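Subject: Re: [odoi-users] planner rejects start state after update
From: Bernadette Iwasaki

Kauko Lahtinen wrote:
> After the May update, 300 of 1,002 plans fail with "start state in
> collision" on our two-arm cell. Same URDF as before. Did the padding
> default change?

Yes, it went from 10 mm to 20 mm. Set link_padding back in your Odoi config and clear the cached collision matrix, or the old pairs stay in.

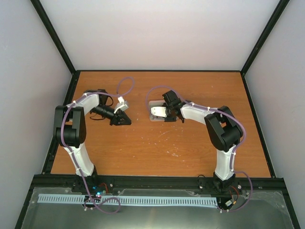
Padding also has to cover whatever is strapped to the links. On our cell the purple cables arch well above both arms near the grippers, and the stock model has none of that. I added a capsule for each loop and left the padding at 10 on the rest. Planning time went up some 20 percent.

Can you send the contact pairs from one failed plan?

Bernadette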